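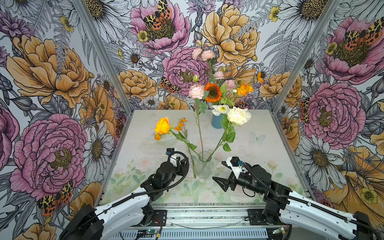

The two-arm flower cell at Rollstead, with the glass vase in its working position.

1/ The Zaten automation workshop looks after this cell year round. In this thread we set out how it is mounted, cabled and maintained, for the benefit of partner sites preparing a cell of the same layout.

2/ Both arms are bolted by black base brackets to a gray metal rail and base plate along the front of the table. The bracket bolts are checked every 500 cycles. A loose bracket first shows itself as a small drift at the gripper, and it is easily mistaken for a software fault.

3/ Bolts are tightened with the arm parked and the power off. Staff at Flirkura asked whether the arm may remain powered in hold during this check. It may not.

4/ Each gripper carries its own small camera on a white mount. The mount must sit square before calibration begins. If it has been removed for any purpose, even for cleaning, the calibration for that arm is void and must be repeated.

5/ Calibration takes nine poses per arm. Prasert Klinhom, who wrote the current procedure, asks that all of them be taken in one sitting, under the same lighting – a set that is half morning and half afternoon will be rejected.

6/ The camera cables are enclosed in black ribbed sleeving and run back along the arm. Leave enough slack for the wrist to reach its full turn in both directions. Test this by hand, slowly, before the first powered move.

7/ In February we replaced the camera cable on the left arm. The fault appeared as dropped images whenever the wrist turned upward. The connector was sound. The conductor had worn inside the sleeving near the elbow, where the cable had been tied too tightly.

8/ Following that repair, ties at the elbow are now soft straps. Hard plastic ties are no longer permitted on any moving section. Sites holding the earlier parts list should strike out that line.

9/ The small circuit boards at the front of the table should be kept clear of water. Vases are filled away from the cell and carried in. Should any water reach the rail, cut the power at the wall, dry the area fully and record the event in the cell log.

10/ Clear glass is difficult for the wrist cameras, and patterned surfaces add to the difficulty. The walls of this cell are covered in floral wallpaper and the tabletop is printed with pale flowers. After any change of wall or table covering, the camera exposure must be set again.

11/ Gripper fingers are wiped at the end of each shift with a damp cloth, then a dry one. Sap and pollen build up on the contact faces and alter the grip on thin stems. Solvents are not to be used.

12/ Finger pads are replaced at 1000 cycles, or sooner if a stem slips twice in one shift. Replace the pads on both fingers together. Rattana Saengthong holds the stock of spares and will send a set to any partner site upon request.

13/ Grip force is set to level 7 for roses and carnations at this site. Poppies require a lower setting, and each site should find its own value with spare stems before a working run.

14/ The Zaidi team has asked for the log template. It will be shared with all sites together with the revised parts list. Until then, please continue with the present sheet and note the cycle count at every bolt check.

15/ Questions concerning this cell may be sent to the workshop desk. Please state which arm is affected, left or right as seen from the rail side, and include the most recent calibration record.

Contact the workshop desk | © Zaten, all rights reserved | Back to top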